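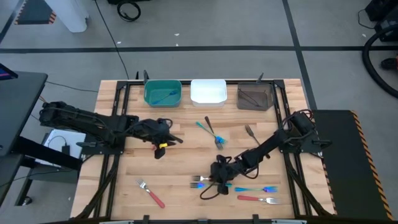
Figure 1. Two-arm sorting bench. Forks on the table, one fork each in the green and gray-brown bins, white bin empty.

Search this site
Go

Robot Learning Methods, Handout 7
Learning from demonstration: what the loss does not tell you
Notes by Marlene Kleinschmidt, revised 24/01/2021

1. The task

The sorting task is the one we use for the rest of the term. Forks lie on the table in any position, and the policy has to pick them up and put them into bins. It sounds easy. The hard parts are thin objects close to the table surface, shiny metal, and forks that lie across each other. A grasp that is off by a few millimeters sideways still closes on a block. On a fork handle it often closes on air.

The policy takes the camera images and the joint positions of both arms, and outputs a chunk of target joint positions for both arms. One chunk is 16 steps long. We run the first part of the chunk, then ask for a new one. Review Handout 5 if the word "chunk" is new to you.

2. Data

The training set has 200 demonstrations, collected by Jagadeesh Iyer and Lieselotte Görtz in December. Each one starts from a new layout of forks. They were told to work at a normal speed and to keep going after a missed grasp. This second instruction matters. If every demonstration is clean, the policy never sees the state "gripper closed, nothing in it" and has no idea what to do when it gets there.

Keep the two operators separate when you split the data. In the first version of this exercise the split was random, and validation loss looked very good because both operators were in both halves. Jagadeesh tends to come in from the side, Lieselotte from straight above. A policy trained on one and tested on the other gives you a more useful number.

3. Why the loss is a poor guide

Behavior cloning minimizes the error between predicted and demonstrated actions, averaged over all time steps. Most time steps are free motion: an arm moving over the table, or waiting. Only a small share of steps fall in the moment when the fingers close. An error of the same size costs the same in the loss wherever it occurs, but it costs you the fork only in that short window.

There is a second problem. Two operators may pick different forks from the same layout. Both choices are right. A policy that predicts the mean of the two goes to the space between the forks. This is the usual argument for a model that can represent more than one mode – see the Kohlhase notes, section 2, for the derivation. 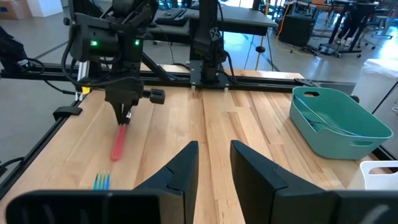

Two arms make the choice problem larger. Each arm has to settle on a fork, and the two choices have to fit together. If the arms are modeled separately, they may both go for the same one. In the Larimier code the arms share one action vector, so the choice is made jointly. This costs more memory and trains more slowly.

4. How we evaluate

Run 20 layouts per policy. Use the same layouts for every policy you compare, set up from the printed sheets. For each layout write down:

- whether the first grasp attempt succeeded
- whether the policy tried again after a miss
- whether the arms touched each other
- the state of the table when the time limit ran out

Do not report a single success rate. Two policies with the same rate can fail in very different ways, and the second item on the list is usually where they differ. Also write down who reset the table. Ludger Weidemann found last term that part of the gap between two policies went away when the same person did all the resets.

5. For next time

Train once with the joint action vector and once with separate arms. Same seed, same split. Plot validation loss against first-grasp success for your saved checkpoints, and say in one paragraph which checkpoint you would pick and why. Bring the plot on paper.

Reading: Flarkport manual, chapter on resets. The chapter on calibration is optional.

Comments

Ingeborg Stüber
Section 2 says to split by operator, but the script on the course page still has the random split as the default. Which one do we hand in?

M. Kleinschmidt
By operator. Set the flag by hand for now, I will change the default.

jelstead_lab
Does a grasp count as successful if the fork is lifted but drops before the bin?

M. Kleinschmidt
For the first item yes, lifted is enough. Make a note of the drop next to it.

Ludger Weidemann
Small correction, the reset comparison was only done for the separate-arm policies. I have not repeated it with the joint one.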